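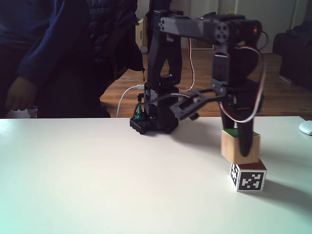 Tuletti Stacking Kit for small servo arms

Tuletti is a set of marked wooden cubes and a matching software package for labs that study pick-and-place learning on low-cost arms. It came out of our own work on block stacking at Jendmont, and the method behind it is set out further down this page. The arm is not included.

What the kit is for

Stacking one cube on another is a common test for a small arm, but results are hard to compare between labs. Cubes differ, start positions differ, and success is often judged by eye. The Tuletti kit fixes the cubes and scores each attempt from the printed markers on their sides, so a run made on one bench can be set beside a run made on another.

In the box

Wooden cubes, unfinished, with painted top faces
Printed fiducial labels for the side faces, with spares
Table template for start positions
Printed set-up guide
Licence card for the Wannasri scoring package

How the method works

The policy is trained in two stages. In the first, a person guides the arm through complete stacks and the joint positions are recorded together with video from one fixed camera. In the second, the arm practises only the last part of the move, from the point where the upper cube is above the lower one until the fingers open. We call this the release stage. Most failures in our early trials came from there: the upper cube was let go too high, or at an angle, and slid off.

The markers are not given to the policy during a run. They are read by the scoring package, which works out where the lower cube is before the attempt and whether it has shifted afterwards. A stack counts as a success if the upper cube is still in place once the gripper has withdrawn and the lower cube has stayed within its tolerance. Knocking the lower cube out of position is scored as a failure even if the stack stands.

Results from our bench

We recorded 208 guided stacks for the first stage. The trained policy was then tested over 375 attempts, with start positions drawn from the template. Adding release-stage practice reduced the number of dropped cubes, and the gain was largest when the lower cube was turned away from the camera. It made little difference where the first grasp was poor — a cube picked up by its corner tended to stay crooked all the way down.

Tests were repeated at Wivville in October on a second arm of the same design. The order of the results was the same, with a lower success rate overall. We put this down to play in the wrist joint, but have not tested that separately.

Set-up

1. Fix the base of the arm to a firm table and check that it does not rock at full reach.
2. Tape down the template.
3. Apply the fiducial labels to the side faces of the cubes. Keep the full black border of each label visible.
4. Run the camera check. At least one marker on the lower cube must be readable from the start position.
5. Record up to 30 guided stacks before training a first policy.

Allow 15 minutes for the camera check on first use. Strong sunlight on a glossy table can stop the markers being read. Turn the table or draw a blind.

Compatibility

The package works with any servo arm that reports its joint positions and has a two-fingered gripper able to open wider than the cube. Suction grippers are not supported. The release stage needs position control on the gripper servo; simple open-and-close control will run, but the results should not be compared with ours.

Known limits

The method has been tested on two-cube stacks only. Taller stacks can be scored, but we have no trained policy for them. Worn or creased labels give unsteady position readings and should be replaced.

Ordering

Kits are sold singly or as a lab set. Replacement labels can be ordered separately and fit all versions of the cubes.

Page last updated 8/5/25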